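Chapter 6. What a "Pure" Label Promises 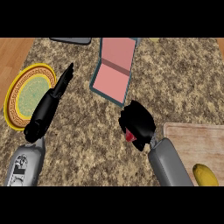

FOOD LABELS AND CLAIMS

Shoppers trust the word "pure" more than they should. On a bag of flour it may mean that a lab tested the lot, or that somebody at the mill felt good about it. The bag rarely tells you which.

Take the case we follow in this chapter. In April the Flodcombe mill reported 123 clean tests on its buckwheat flour. Marlene Steinbach, who buys for a small bakery, asked how many bags those tests stood for. The answer was 2,569. She then asked how the bags were picked, and got a brochure.

Was the flour bad? We don't know, and neither did the mill. A clean test speaks for the spoonful that was tested. Wheat dust does not spread itself evenly through a bin, and one pocket can sit a few inches from a clean scoop.

Before you read on, write down what "100 percent pure" would have to mean for you to believe it. Keep the page. Section 6.1 starts with the scoop.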